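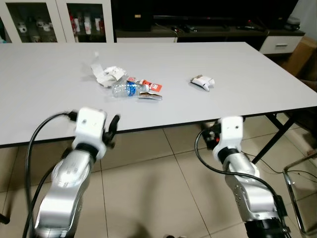 Teaching by demonstration

Teaching by demonstration (you'll also hear "learning from demonstration," or just "demos" if you hang around a lab long enough) is the business of getting a robot to do a job by doing the job yourself first, through the robot, while everything gets recorded. I've been keeping this entry going since October, and Kamil Michalík keeps telling me it's too chatty for an encyclopedia. Kamil is welcome to write his own!

Two main methods

The older one is hand guiding, also called kinesthetic teaching. You grab the arm, the motors go slack enough to let you push it, and you walk it through the motion. It's lovely for one arm and a simple path. With two arms it gets awkward fast, and your own hands and sleeves end up in the camera view, where the robot will never see them again once it's working alone.

The other is remote control, or teleoperation. You move a pair of controllers or a smaller copy of the arms, and the big ones follow. I much prefer it for anything with two grippers, even though you lose most of your sense of touch. Zuzana Holub, who taught me at Ellunwood, made us all practice squeezing paper cups for a week before she let us record a thing.

What gets recorded

Usually the joint angles, how far each gripper is open, and video from one or more cameras, all on the same clock. One run through the task is called an episode. Our table-clearing set at Ellunwood has 294 episodes, and we kept 283 of them after Danica Pešek went through and threw out the ones with dropped frames or a driver who got lost halfway.

Why trash is a good teacher

Clearing a table sounds dull and I love it. Crumpled paper never has the same shape twice, a wrapper lies so flat that the fingers scrape the tabletop, and a clear bottle is hard for a camera to make out and likes to roll. You want the pile changed between episodes, or the robot learns one pile very well and nothing else.

Common mistakes

Pausing is the big one. If you stop to think above the bottle, the robot may learn to stop there too (ours did, for 10 seconds at a time). Mixing styles is another: with 3 drivers who each start from a different side, you can get an arm that dithers between them. Kristýna Malý's fix was to agree on an order before anyone touched the controls, and we still do it her way.

See also: imitation learning, teleoperation, bimanual manipulation

Last edited 18 April 2022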